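Teaching pick and place by remote control: my drop-offs are all over the place

Posted in Teleoperation and Demos
Asked by gearsandgravy

Hi all! I'm having a blast teaching a simulated arm to load a little manual press. I drive the gripper with a hand controller and record each try, then train on the recordings. I've got 20 good demos so far. The training script (Drorna, default settings) runs fine, and the arm heads for the press every time, which still makes me grin.

The trouble starts at the end. It gets right over the base of the press and then sort of dithers, and where it lets go is different on every run. My own demos are pretty slow there too, because I can't judge the depth from my viewpoint and I keep stopping to think. 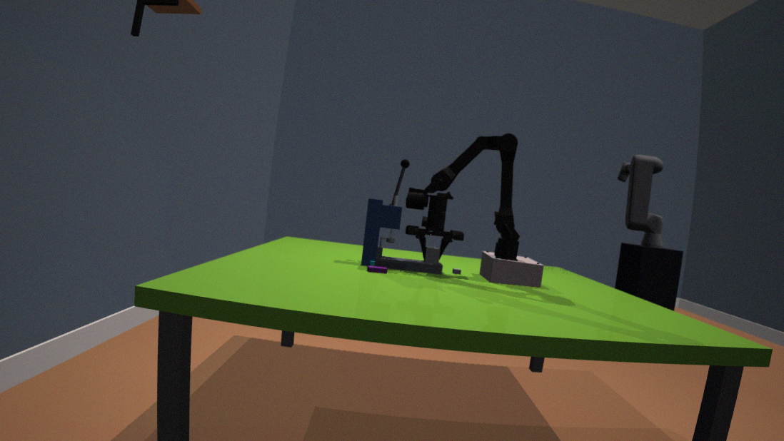

The two-fingered gripper over the press base, block between the fingers.

Should I just record a lot more, or is something wrong with the ones I have? The recordings average 1380 steps each, if that helps.

Rocío Bravo
Fun project! I'd fix the demos before adding to them. Those pauses get learned along with everything else. If you sit still over the press for a long stretch, the model sees step after step where the right move is "do nothing," and it copies you beautifully.

What worked for me:

Add a second view from the side, low down, so you can see the gap between the fingers and the base. My drop-offs got faster the same afternoon.

Practice the whole move without recording until you can do it without stopping. Five clean runs in a row, then hit record.

Pick one way in and stick with it. I come straight down for the last part, every time. If half your demos slide in from the side, the arm may try to split the difference.

Trim the idle steps, but leave a few right before the gripper opens so it has time to settle.

After that, yes, record more! Move the starting spot of the block a little each time and keep the press lever up and out of your way. I'd redo all 20 with the new view. It goes quickly once your hands know the path.

Troncoso_fan
more demos. i did 2312 for a sorting task and it was great

hollham_hobbyist
Seconding Rocío on the side view. Also check your controller scaling, mine was so touchy that I was fighting it near the target. I set it to quarter speed on a button for the last stretch and it feels wonderful. Haven't tried it with a press though.

gearsandgravy
Side view is in and wow, I was letting go way too high! Redoing the set this weekend.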